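We use cookies to give you the best experience on our site. Accept all | Manage settings

9/11/23
By Guerreiro

Growing tomatoes above the shop

The stairs to the roof of the old Fiseck building in Havley are narrow, and the woman who climbs them every morning has asked me not to write her name. "Write about the plants," she told me. "The neighbours know who I am already."

She moved here from Sturkolitz eleven years ago and rented the flat on the top floor. The roof was included in the contract, but the landlord thought it was only for drying clothes. In her first March she carried up a bag of compost and four pots. This year she harvested 291 tomatoes from 40 plants, and she still has green ones on the kitchen windowsill, wrapped in newspaper.

I asked her what is the hardest thing about a garden so high up. I expected her to say water. "The wind," she answered at once. "Water I can carry. The wind comes from the river and it pulls the leaves until they are like old cloth." She lost nearly all of her beans in the second summer. Now she ties everything low, and she grows short varieties which do not mind bad weather.

The weight was another question. Before she brought up anything bigger than a pot, she paid an engineer to look at the roof, and he told her to keep the heavy things along the walls. She was a little offended by the bill — it was more than she had spent on plants in three years — but she followed his advice.

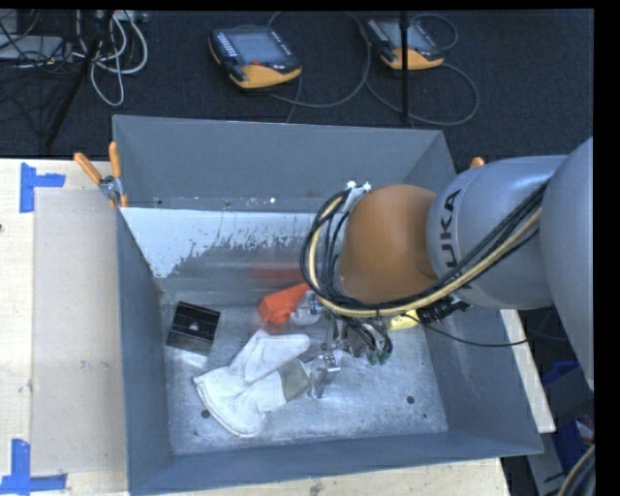 Her sister, who was drinking coffee with us, said that she would never have the patience, and that in her opinion a tomato from the market "is also a tomato". The two of them have clearly had this discussion before. The gardener only laughed and cut another one for the plate.

What does she do in winter? "I read the seed catalogues and I make mistakes on paper," she said. She orders too much every year. About 50 packets are in a biscuit tin under her bed, and a few of them are older than her lease.

She does not sell anything. The downstairs shop gets a bowl in August, and in return she gets their coffee grounds for the compost.

Before I left, I asked if she would move to a house with a real garden. She thought about it for quite a long time. "With a garden, yes," she said. "But I would miss to see the river when I water."

1,613 views | 40 comments | Share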